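Omid Azimi has been a corpse four times, a juror twice and, for one long afternoon in December, the left half of a pantomime cow. He has never spoken a word on screen. He's fine with that.

"People ask when I'm getting my big break," he says. "I'm 58. My big break will be a hip."

Azimi drove forklifts at Lernard for most of his working life and took up background work after his daughter signed him up with an agency called Cilance as a birthday joke. The agency rang on the Sunday. By the following week he was standing in a fake bus queue in Ranjbar, being told to look more tired.

"I'd been up since 3. I had no further tired to offer."

The bus queue was for a bank. He has since walked, sat, browsed and pretended to eat for a furniture chain, two police dramas and a feature that went straight to planes. Shop work is his favourite, he says, as you get something to hold. 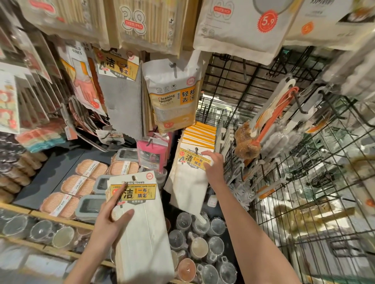

*Packaged cleaning towels hanging in the aisle.*

Holding things is a skill, apparently. Azimi speaks at some length about the extra who swings an empty suitcase as if it were empty, and about the coffee cup with nothing in it, which he regards as the great unsolved problem of television. He asks for water in his. He's been refused on two productions and still names them both, although I've been asked not to.

The pay is modest. A standard day runs to 10 hours, and his longest was 13, most of it in a church hall with a broken urn. He reads westerns. Others knit, or talk about their own careers, and he has learnt to sit near the knitters.

"There's always one bloke who was nearly in something. He'll tell you about the director's eyes meeting his. Mate, he was looking for the toilet."

What does he tell people who want to start? Bring plain clothes in dull colours, no logos. Bring a second pair of shoes. Answer the phone. He reckons he gets half his jobs by picking up on the first ring while better-looking men are in the shower.
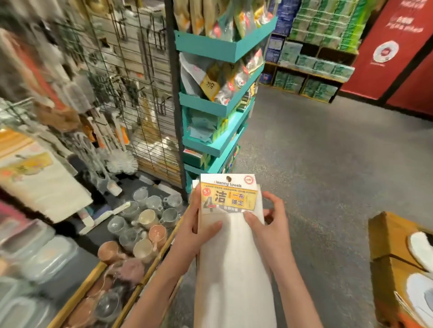
## The line that got away

He did come close to speaking once. On a crime series called *Joment*, an assistant director asked him to say "Not since Tuesday" to a detective. He practised it for over 30 minutes beside the catering van, trying the weight on different words.

"I settled on 'since'. I thought it had menace."

They gave the line to a man with a dog. Azimi was moved to the back of the shot, where he can be made out, if you know the jacket, leaning on a fence.

His family watched the episode together. His wife missed him because she was getting the biscuits, and his daughter paused on the wrong fence. He has it recorded and will show it to visitors without much encouragement – I saw it twice before the kettle boiled.

He's waiting to hear about a job next month, a hospital drama this time. They want someone for a bed by the window.

"Unconscious," he says, "but it's three episodes."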